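The Last Week at Lodus

I'd booked the cabin at Lodus in February, when I was cold and cross and would have booked anything with the word "shore" in it. Four hundred for the week, linen included, dogs by arrangement. I haven't got a dog but I liked being asked!

The bus from Windau put me down at the wrong end of the village, so I dragged my case past the shut ice cream kiosk and the mini golf (three holes under water) and got to the office just as the woman was locking up. She looked at my booking, then at me, then at the rain.

"You're number seven," she said. "Seven is the one with the singing."

I thought I'd misheard. It had been a long bus ride and she had a sweet in her mouth. But she gave me the key and a bag of firewood and off she went on her bicycle, and I let myself in, ate a tin of soup standing up and went to bed in my coat.

It started a bit after three in the morning. It was low and rather tuneful, coming up through the floor by the stove, like somebody's uncle humming over the washing-up. I lay there and waited to be frightened, and it didn't really happen. He wasn't bad. He did the same tune twice and then something slower, and I fell asleep before the end, which I felt rude about in the morning.

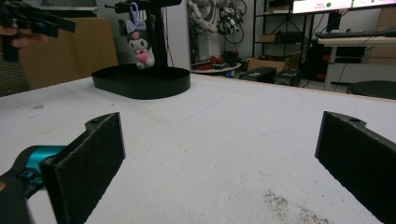
The woman in the office told me it was only the wind getting into the old drain, and that a couple from Guimarães had asked for 700 back on account of it and been given a free sauna.

I said I didn't want anything back. I just wondered if he took requests.

She stopped stamping my parking form (I hadn't got a car either) and had a good long look at me. Then she reached under the counter and brought out a school exercise book, gone soft at the corners, with a pencil on a string.

"Write it in there," she said. "Nothing too fast. He doesn't like them fast."

So I put down the one my gran used to sing over the ironing, and I bought some more firewood, and I was in bed by nine.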